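Plotberg Opens Its First Early Voting Site Ahead of the Library Measure

Apr 9, 2026

For the first time, residents of Plotberg will be able to cast ballots before election day without driving to the county seat. The township clerk, Beathag Rankin, spoke with this office about the new early voting site at the Trameck Building, the library funding measure on the ballot, and what residents should bring with them.

Rankin has served as clerk for two terms. She described the change as overdue. "People here work shifts, and many of them work out of town," she said. "A single day with a single set of hours was never a good fit. We heard that at every public meeting I can remember."

The township board approved the site in February after a short debate over cost. According to Rankin, the main expense is staff time. Election workers already on the roster will cover most of the hours, and the room itself is township property.

Turnout was part of the discussion. In the last local election, 474 residents voted, in a township with around 4,000 people on the rolls. Rankin declined to predict whether early voting would raise that number. "I would like to see it go up, of course," she said. "My duty is to make sure that anyone who wants to vote can do it without trouble. What they decide after that is up to them."

The library measure would renew the current levy for 5 years. Heino Dambrauskienė, who chairs the library board, said the levy pays for evening hours, the children's room and the delivery route to the Stamier Road apartments. The board may not use public money to campaign for a yes vote, and Dambrauskienė was careful on that point. "We can tell people what the levy pays for and what the budget looks like without it," he said. "We have put both on one sheet of paper at the front desk. Anyone may take a copy and ask us questions." 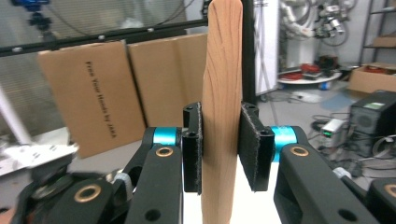 Dambrauskienė also spoke about how the board has tried to reach residents who do not usually follow township business. Two information evenings were held at the Śliwiński Hall, and attendance at the second was better than at the first. Children were welcome at both, and a craft table was set out for them with paper, glue and crayons. "Parents stayed for the whole presentation," he said. "At the first one, we also had several people who had never been to a board meeting and wanted to know how the board is chosen. We were glad to go through it with them."

Asked what concerns she hears most often, Rankin named identification and mailed ballots. Voters at the early site will be asked for the same identification that is accepted on election day. Those who have requested a mailed ballot and would prefer to vote in person should bring the unused ballot with them, so that it can be canceled at the check-in desk.

Rankin said that ballots cast early will be kept in sealed containers in a locked room, and that two election workers must be present whenever the room is opened. A written log is kept and may be inspected at the clerk's office. "Residents are entitled to ask how this is done," she said. "I would rather spend an afternoon answering questions than have someone stay home with a doubt."

The entrance to the early voting site is on the parking lot side of the Trameck Building, where there is a ramp. Voters who need help marking a ballot may bring a person of their choice or ask a worker on arrival. Sample ballots are available at the clerk's office and at the library front desk.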